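The Curley database group has confirmed its program for the spring meeting, and I am pleased to report that my proposal on index maintenance was accepted. The session is scheduled for 11 in the morning and will be given jointly with Elif Naz Kocabaş, who administers the reporting servers at Aksoy.

## Subject of the session

Many teams rebuild every index each night, whether or not the tables have changed. At Destier, the nightly job covered 3,000 indexes and regularly ran into business hours. A review of the usage statistics showed that a large share had not been read since the previous restart. We will present the queries used in that review, the thresholds we adopted, and two decisions we later reversed.

The demonstrations use a restored copy of the Grellis order database. Attendees should be comfortable reading an execution plan – no prior experience with partitioning is required.

## Preparation

The scripts are complete, and Eulalia Escobar has reviewed them for errors. Her comments reduced the slide deck from 92 pages to a more reasonable length. Some 18 minutes will be reserved for questions. The room has no water service during morning sessions, and attendees are asked to bring their own bottles.
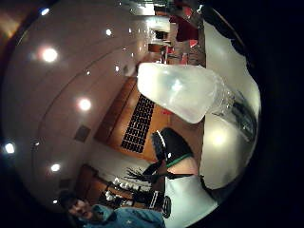 ## Materials

Slides and scripts will be posted on this blog after the meeting. Questions submitted in advance through the contact page will be addressed first.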